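Wundance to Bring Limomholm to Blu-ray This June in Collector's Box

Wundance have announced that the hand-drawn fantasy series Limomholm will arrive on Blu-ray in North America this June, and for those of us who have been holding on to a worn-out set of DVDs (mine has a cracked hinge and a missing booklet), this is very welcome news indeed.

The announcement went up on the label's website on 28 March 2026, together with a first look at the box art and a fairly generous rundown of what will be inside. All 45 episodes are included, in the original broadcast order, with both the English dub and the original audio with newly revised subtitles. The old subtitles were, let's say, a product of their time, and fans have been asking for a fresh pass at them for as long as I can remember.

The collector's box will be limited to 2,000 copies and comes with a 151-page hardcover art book, a fold-out map of the island and a set of art cards. A standard edition, with the same discs and none of the extras, will follow later in the year, although Wundance haven't given a month for that one yet.

Director Gaétan Bélanger has looked over the new transfer himself, and he has also recorded a commentary for the first episode and the last one. "I had not watched the finale in a very long time," he says in the announcement. "I expected to see only the mistakes, and I did see them, but I also remembered how much fun we had." He goes on to thank the background painters at some length, and anyone who has ever paused the harbor episodes just to stare at the sky will understand why!

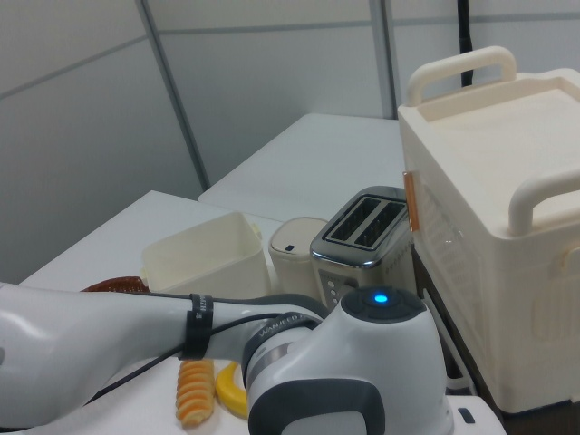
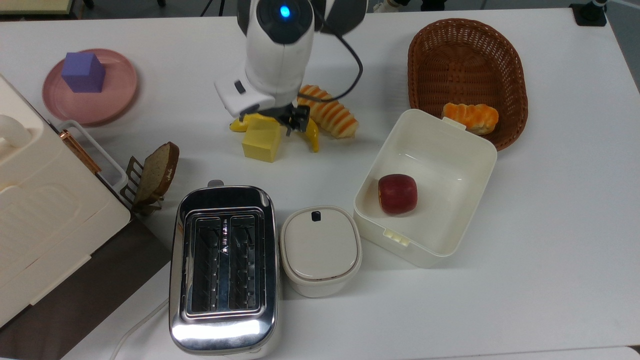

What's on the discs

Besides the two commentaries, the set carries over the making-of feature from the DVD release and adds a new 20-minute interview with Bélanger about the early storyboards. The textless openings and endings are here too — all of them, including the winter ending that was left off the last release. The music has been remastered as well, and Wundance say the second season in particular should sound a good deal fuller than it did before.

One thing that won't be included is the recap special, which remains tied up with a different rights holder. It's a small pity, as the framing story with the lighthouse keeper is rather sweet, but it adds nothing to the plot that you won't get from the series proper.

Preorders for the collector's box are open now through the Wundance store and at Sarker, with Mazurek handling orders in Canada. The price is the same at all three, though Sarker are adding a small poster while they have them. Buyers are limited to one box per household, and orders will ship in June.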